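Shared Kitchen at Skokmont House Reopens to Residents

7 January 2025

The shared kitchen on the ground floor of Skokmont House has reopened following a full refit, the Grarnstead Housing Association announced. The room is available to residents of all 187 apartments in the building and may be reserved for periods of up to three hours.

Work began in October and was carried out by Verschueren, a contractor based in Grarnstead. The old counters and wall coverings were removed, the water supply lines were replaced, and the sink was moved closer to the window at the request of residents who use the kitchen for group meals.
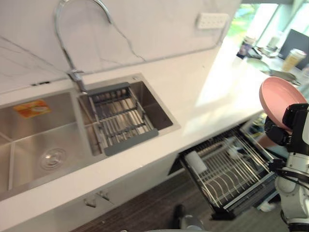

The new double sink is stainless steel, with one basin larger than the other, and has a gooseneck faucet. A drain rack sits across the smaller basin and can be adjusted or lifted off when both basins are needed. Residents are asked to leave the rack in place after use and to wipe down the white countertop with a soft cloth and mild soap. Scouring powders and bleach should not be used on the counter or on the marble backsplash.

Reservations are made through the Jiltiser booking page or at the front office. A refundable deposit of $75 applies to gatherings of more than 12 people. Existing reservations made before the refit remain valid and do not need to be entered again.

The laundry room next door will close for two days later this winter while its drains are connected to the new line. Notices will be posted at both entrances in advance.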